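Dustura Student Robotics Club
Minutes of the October meeting, simulation group

Place: computer room, second floor
Start: 17.10
Chair: Danylo Kravchuk
Minutes: secretary of the simulation group
Apologies: two members of the hardware group, who have an exam

1. Minutes of the last meeting

The minutes were accepted with one correction. Under point 4 the word "grasp" must be read as "reach". The member who made the remark asked that this is written down, and now it is.

2. News from the competition

Danylo read the letter from the organisers of the Koltton Student Challenge. The simulated kitchen stays the same for all teams until the final round. Each team must hand in its control program together with a log of 100 runs for every task. There are three tasks for our category: to take one named item from the fridge, to close the microwave door, and to put an item from the worktop into a cupboard. The positions of the items are changed between the runs, and the team does not know them before.

The letter also says that the help of a teacher is allowed in the planning but not in the code. Danylo will ask our teacher to read the report only.

3. Fridge task

The fridge subgroup showed its work on the big screen. They use the view from the gripper, looking in through the open left door at the shelves.
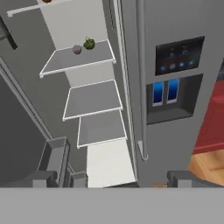

The subgroup has now made 141 runs with the program that we call Jin. The target was the green pepper in all of them. The most common fault is that the gripper comes in too low and touches the edge of a shelf on its way to the item. The second fault is that the program chooses the right item but approaches it from the side where another item stands, and pushes that one away.

It was discussed if the gripper should first stop in front of the shelf and then go in straight. One member said that this costs time, and the time is part of the score. Danylo answered that a touched shelf costs more points than a slow arm. After some discussion the group agreed to try the stop, but to make it short.

It was also asked if we should train with more kinds of fruit and vegetables. The subgroup would like this. They were asked to finish the stop first, and to bring a list of the items to the next meeting.

Decision: the stop before the shelf will be added to Jin. The old version is kept in its own folder and is not deleted – last spring we lost a week in this way.

4. Microwave task

The microwave subgroup uses a second program, Tedus, which was written by last year's team. It works with a fixed camera that sees the arm and the counter from the front. The subgroup reported that they understand almost all of the old code now. One part, where the speed of the wrist is calculated, has no comments and the variable names are single letters. The author has left the school, but he has promised by e-mail to explain it.

At present Tedus moves the arm to its start position next to the microwave and waits there for the next command. The subgroup wishes to make the start position a little further from the counter, so that the elbow has more free space when the arm turns.
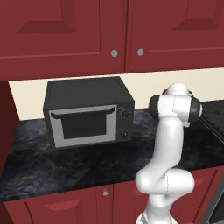

Can we use the same program for the microwave and for the fridge?
For the moment we keep two programs. The part that plans the path of the arm could be shared, but the two subgroups have written it in different ways, and to join them before the first deadline would be a risk. Danylo proposed to look at this again after the deadline, and the members agreed.

Decision: the new start position will be tested with 10 runs before it goes into the common folder.

5. Cupboard task

There is no subgroup for this task yet. Two members from the first year said that they are interested, but they have not used the simulator before. It was agreed that they sit with the fridge subgroup for the next two meetings and then begin with their own work.

6. Computers

Only 3 computers in the room are fast enough to run the simulator with full graphics. The members are asked to write their name in the booking table and to be fair with the hours. Long series of runs should be started without graphics, in the evening. Please do not switch off a computer when there is a paper on the keyboard.

7. Other matters

The hardware group asks for the return of the long extension cable. It was found under the desk of the secretary and will be given back tomorrow.

One member proposed to print the club name on T-shirts for the final. This was moved to the next meeting, when the cost is known.

Tasks until the next meeting:
Fridge subgroup: add the stop to Jin, prepare the list of items
Microwave subgroup: test the start position, write comments in the wrist part of Tedus
Danylo Kravchuk: answer the organisers, speak with our teacher
Secretary: booking table, extension cable

The meeting was closed at 18.35.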